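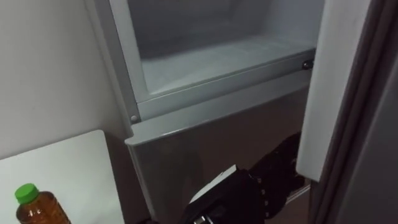 About us

Drarex gathers examples of everyday tasks for people who build learning systems for robots. We work from two rooms on the Wurngate estate, and most of what happens there would look dull to a visitor. An arm pulls at a fridge drawer. Somebody moves a bottle along the counter and the arm does it again.

We don't build robots and we don't train the finished models. Our customers do that. We supply the recordings they learn from, along with the notes that make those recordings usable.

How we started

The company was set up by Aksel Egilsson and Solange MacDonald. Aksel had been repairing kitchen appliances and came to robotics through a firm that wanted advice on door seals. Solange had spent several years checking labelled data for a speech company. They met at that firm, where they were both asked to sort out a set of recordings that had been made in a hurry. Half of it had no record of what the operator had been trying to do. They threw most of it away and wrote down how they would have done it instead. Those notes are still the first thing a new operator reads, although there are a good many crossings-out by now.

Our first paid job came in December of that year, for Zoëga, who wanted cupboard doors and nothing else. We did cupboard doors for the whole winter.

What we record

Nearly all our work is household. Fridges, drawers, cupboards, bins, laundry, laying a table and clearing it again. Customers usually come to us with a list of tasks. We go through the list with them and break it into pieces small enough to be done and judged separately. "Put the milk away" is five or six pieces, depending on the fridge.

Drawers take up more of our time than anything else. The front of a drawer may have a bar, a knob, a scooped edge or a rounded lip along the top, and each wants a different approach from the fingers. A drawer below an open fridge door has the door to work around as well. We record all of these, from several starting positions.

A standard set is 60 attempts at one task with one layout. After that the layout changes. We move the objects, alter the light or bring in a different appliance. A full order is normally 1000 attempts, though some customers take less and add to it later.

How a session runs

One operator guides the arm and one person keeps the log. They swap after 40 minutes, and sooner if either of them asks. Guiding an arm is tiring in the wrists and shoulders, and the quality drops before the operator notices it.

Each attempt has a start position, a written goal and an end condition agreed beforehand. The person on the log marks it as done, partly done or failed, and adds a line of comment if there is something to say. Typical comments are "caught on the lip", "door drifted shut" and "good, but slow".

We keep the failures. Some customers ask for them in a separate folder, some want them mixed in, and a few don't want them at all, but they are recorded and labelled either way. A slip followed by a recovery is often the most useful thing in a morning's work, and we mark those so that they can be found.

Checking

Every recording is watched by someone who was not in the room. Solange runs this side of the company. Her team compares the video with the log, checks that the arm's position data lines up with the camera views, and sends back anything that doesn't match. If a whole set has a fault, such as a camera that has been knocked, we record the set again at our own cost.

The checking is done in Wonari, a tool we wrote ourselves. It is plain to look at. It shows the camera views next to each other with the log underneath, and it will not let a set be closed while there are comments waiting for an answer. We have been asked whether we would sell it. At present we would not, as it needs one of us nearby to keep it running.

The people

Our operators come from all sorts of jobs. We have a former dental nurse, two people from catering and a man who used to tune pianos. No background in robotics is needed. We teach the controls over 40 hours of paid practice, and nothing from that period goes to a customer. What we look for is patience, and a willingness to write "failed" in the log when it failed.

Everyone who guides the arm also spends time checking. It is the quickest way to find out what a poor recording looks like from the other end.

Homes and privacy

We record in our own rooms, with appliances we have bought, mostly second-hand. We do not record in private homes. Customers sometimes ask us to, and we have turned that work down so far. If it changes, we will say so on this page.

Visiting and getting in touch

Customers are welcome to sit in on a session by arrangement. Please allow a full morning, as the first hour is mainly setting up. Parking is at the back of the building and the door is the grey one.

For new work, send us your task list in whatever state it is in, and Aksel will reply with questions. For jobs, write to Solange and tell her which days you can do.

Page last updated Mon 22 July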